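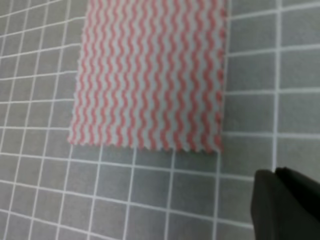 Visit to the Burnivero finishing plant, 20th October

Burnivero cuts and finishes small household cloths for two labels, Amodura and Mimham. Our group was met at the loading door by Vilja Kokkonen, the production manager, and given ear protection.

The cutting room comes first. Rolls rest for 16 hours before spreading to let the tension out of the fabric. Lays are kept low on thin goods, up to 300 plies on the heavier cotton only. Striped and waved prints are spread singly and checked for skew on a gray table ruled in white squares. The cloth in salmon pink and off-white waves is one of these. With a pattern that dense, skew is easier to judge from the grid than from the print.

Edges took up most of the discussion. A straight blade was tried on the waved cloth in April and dropped. The bottom edge now has small points, set close together. Đức Lã asked about fraying in the wash. Kokkonen gave the test as 20 cycles at warm, with loose threads trimmed and weighed afterward. We did not see the results sheet.

Packing is done by hand at six stations. Cloths are folded in thirds, print side out, and banded in paper. Loan Kim timed one station at 16 seconds per bundle.

The dye house was closed for maintenance. Vinh Nghiêm has the contact for a return visit and is collecting questions on colorfastness until the end of the month.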